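Kuslow kitchen table, fruit week

Quick page, more later when I get time. Tables and plates from the Kuslow house, mostly fruit because thats what was in. More than 70 shots sorted so far, only putting up the ones I like. The rest go up in September with the Skallska set, if I get thru them.

Apples first. Two kinds, red and a yellow-green one with a bit of blush, on the pale green plate. Love that green with red fruit. Plate is a Bavemari second, got it at the market, 15 for the lot.

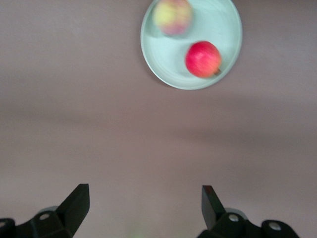

Do apples keep better in the fridge or out on the table?

In the fridge, by a long way. Out on a plate they start to go soft after a week or so, in the crisper drawer they can last a month or more. Keep them away from the greens.

Red one is the sweet one. Yellow-green is for pie, or just with salt. Both from the Yoshida stall, end of the row, go early.

Plate notes for those who asked: shallow, round, raised lip. Good for fruit, no good for soup. Washes up fine by hand, havent tried the machine.

Pears and the blue bowl next, then the bread board. Prints same as before, mail me the page name and wich one you want.

Page updated March 22, 2020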